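Lostiris Releases Navigation Software for Low-Mounted Cameras on Unpaved Streets

May 16, 2024

Lostiris has released Talla, a navigation and perception package for small ground robots that travel on lanes, alleys and service roads without lane markings or regular sidewalks. The package is available for download under an open license, together with the recorded drives on which it was developed and tested.

Talla takes input from a single forward-facing camera and the wheel encoders of the robot. It estimates which part of the ground can be driven on, builds a short-range map, and passes a planned path to the robot's motor controller 10 times a second. It does not require a laser scanner or a satellite position, although either can be connected where one is fitted.

The work was carried out by the Lostiris field software group with the Prajapati laboratory, which designed the ground classifier. The classifier divides the area ahead of the robot into four types of surface: smooth, rough, loose and blocked. Each type carries a cost that the planner uses when it compares routes, and the costs can be set separately for each vehicle. A robot with small hard wheels, for example, can be told to avoid gravel wherever a smoother strip is open, while a heavier machine can treat both surfaces alike.

Earlier Lostiris software relied on finding a curb or a painted line on at least one side of the vehicle. In older districts this caused frequent stops. Curbs may be present on one side only, may end without notice, or may be so worn that the detector loses them between one step of the map and the next. Talla treats a curb as one source of evidence among several and continues when none is found, provided that the surface estimate remains above a set level of confidence. When confidence falls below that level, the robot slows, and if the level is not restored within a short distance it stops and requests an operator.

The release includes 344 recorded drives, of which 41 were set aside for testing and were not used at any stage of training. The test drives were chosen to cover narrow lanes, strong light, dust and poor surfaces. Labels for the ground surface were prepared by hand and checked by a second reader. Where the two readers disagreed, the area was marked as uncertain, and the scoring tool leaves such areas out of its results.

Particular attention was given to image quality. A camera mounted close to the ground is subject to vibration, and its view of the surface is shallow, so that a few meters of lane occupy a small part of the picture. Blurred and overexposed images were kept in the collection. The group considers that a planner tested only on sharp images gives a false account of how it will perform on the street, and users are asked to report results on the full test set as well as on any selection of their own.
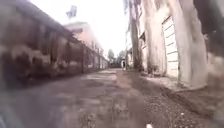

Surface boundaries are the main concern of the Talla planner in lanes of the type covered by the test drives. The planner first looks for a continuous strip of similar ground and then checks its edges against any walls, steps or posts that it can place in the map. Packed earth with patches of broken paving can run beside loose gravel with only a faint line between the two, and in the glare toward the far end of a lane the walls on either side lose their detail. In such conditions the package gives greater weight to ground close to the robot and reduces its planning distance. A person near the far end of the lane, visible only as a small upright figure, is handled by a separate module, which marks the position as occupied and holds it in the map for a fixed time even if the figure is lost in later images.

The same module allows a robot's own body to be masked out where it enters the view of the camera. The mask is drawn once during setup and saved with the vehicle profile. A setup tool supplied with the package guides the operator through this step and through camera calibration, and it produces a written record that can be kept with the maintenance file.

A replay tool is also included. It runs the planner on a recorded drive and shows the chosen path beside the surface estimate, so that a change in settings can be reviewed before it is tried on a vehicle. Up to 1,000 settings can be compared in one batch, and the results are written to a plain table. The field software group used the tool to select the default values supplied with the release.

The first outside user of the package will be Resell, a used-goods delivery service that operates small wheeled carriers in older neighborhoods. Resell will run Talla under supervision, with an operator within sight of each vehicle. Drives recorded during this period will be reviewed before any are added to the public collection, and faces and vehicle plates will be obscured.

Lostiris states that the package is intended for research and supervised operation. It has been tested at walking speed in daylight only. Night driving, standing water and steep slopes are outside the present release, and the documentation lists each of these as an unsupported condition — operators are advised to read that section before setup.

An update is planned for August. It will add support for a second camera facing the rear and a revised method for estimating the height of low steps. Reports of faults may be submitted through the issue page for the package and should include the software version, the vehicle profile and, where possible, the recording of the drive concerned.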